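Clirnureo transit strike, day 3

marnarport_mike
Depot gates at Marnarport are still picketed as of 7 this morning. 59 drivers are out. Union says they won't go back until there are screens on the night buses. Anyone know if the 90 is running?

hollis_t
The 90 isn't running. I waited and then walked. I support them on the screens, but they could have given riders more than one night's notice.

Ciarán Brophy
I drive out of Marnarport. Notice went to the company in August. If riders didn't hear, ask the company why.

hollis_t
The company put out a statement saying it got the letter but no strike date. Both can be true.

feruter_rd
Three drivers hurt and people are arguing over a letter. My brother-in-law drove nights for Mac Suibhne before the merger and they had screens on every bus.

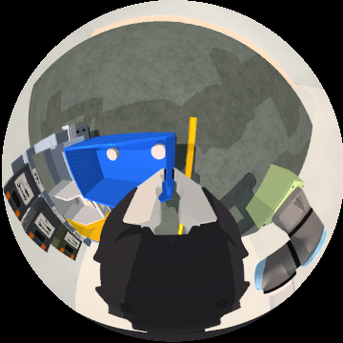
They were taken out when the routes were combined, and the new owner said drivers could request them back. He put in a request and never got an answer.

marnarport_mike
Not every bus. The Feruter Road ones never had them.

feruter_rd
OK, most of them - he worked the harbor routes.

Ciarán Brophy
Talks start again at 2. I'll post if anything changes.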